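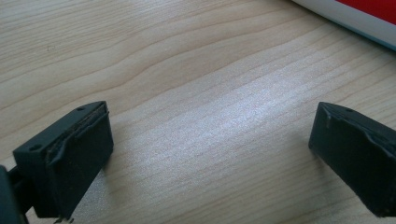
Stasance is a set of written descriptions of wood surfaces, made for people who work on search and cataloging of furniture and building stock. Each record is a short text about one surface, entered by a person looking at the piece itself. Glare is the main source of disagreement between readers. On a pale tabletop with wavy grain, a broad patch of reflected light can turn the middle almost silvery white and wash out part of the figure, and two readers will then write two different things about the same board. The guidelines ask readers to describe the grain outside the bright area first and to mark the rest as "obscured".

Contents

The release has 2063 records in one tab-separated file, stasance.tsv. The file is UTF-8 with a header row. There are 5 columns:

id - record number, never reused
tone - free text, lower case
grain - one of: straight, wavy, arched, mixed, none
sheen - one of: matte, satin, gloss, obscured
note - free text, may be empty

Every record was written by one reader and checked by a second. Where the 2 disagreed and could not settle it, the first reader's text was kept and the note field begins with "disputed".

How the records were made

Pieces came from the showroom at Fluton and from the storage floor at Pedar. Readers worked from the guidelines in guide.txt and were told not to name a species. Many of the pieces are veneered, and a guess at species from the face alone was wrong too often in the March trial to be worth keeping. Trial records are not included.

Tone words are left as written. "Honey", "tan" and "straw" overlap a good deal, and we have not tried to merge them. If you need a fixed list, tones_map.tsv has one proposal by Bořivoj Polák. It is a starting point and has not been checked against the pieces.

Known problems

Light woods are overrepresented. Painted surfaces are few and their grain is nearly always "none", so do not use them to test anything. Some early records use "mixed" where later ones would say "arched". Records from Pedar have shorter notes, as the storage floor is cold and readers did not linger.

Use

Free for research and teaching. Please ask before selling anything built on it. Loading in a spreadsheet works, but set the id column to text or leading zeros will be lost.

Changes

June 2020 - first public release. Fixed line endings, removed duplicate ids.

Contact

Dong-hyun Jang keeps the file. Send corrections with the record id and the column name.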